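From: Trikura household list member
To: pantry-list
Date: 11/26/22
Subject: Re: [pantry-list] Small packets, where do you keep them?

> Hello all, I have the same problem every month. The small packets fall
> behind the big jars and I buy them again. Does anybody use the Hermans
> boxes without lid? And do you sort by kind or by size? My shelf is 44 cm
> wide and quite deep.

Hello,

I do not have the Hermans boxes, but I have two of the Tridine ones, and I think they are similar. My shelf is 52 cm wide, so a little more than yours. Today I took everything out of the cupboard and began again from the beginning, and I want to write down how I did it while I still remember.

First I cleared the middle of the white table and wiped it. I know it sounds too simple, but before I always sorted directly in the cupboard, and then I only moved the disorder from left to right.

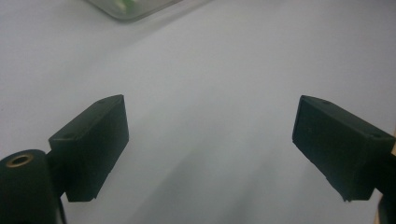

After this I put things into groups by how they are used. You asked about kind or size, and for me kind is better. Snacks go together, even when the bags have very different shapes. Baking things have their own box. Tea is on another shelf and I did not touch it this time.

The snacks were the most difficult group. The wrappers are slippery and they do not want to stand. I put them upright in the narrow box, with the printed side to the front, so I can read what I have.
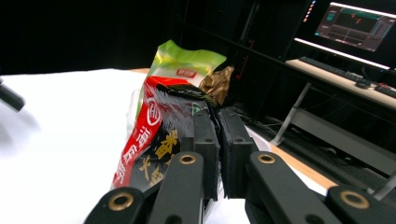
If you fill the box only halfway, they all lie down again. I use a folded kitchen towel at the back to keep them standing. Maybe there is a better solution, please tell me.

For baking I made one rule: the yeast stands at the front. In November I bake more than in other months, and I bought yeast three times without need. A foil packet is easy to lose between flour bags. 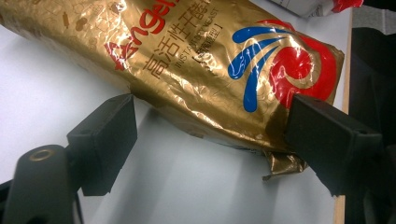

I close opened foil with a Flusex clip and write the day of opening on a piece of tape. The clip is a little too wide for small packets, but it holds.

About the lids, I would leave them away. With lids I stopped looking inside. One question back to you: how deep is your shelf exactly? Mine is 210 mm and a second row is not possible.

Best regards from the Trikura side of the list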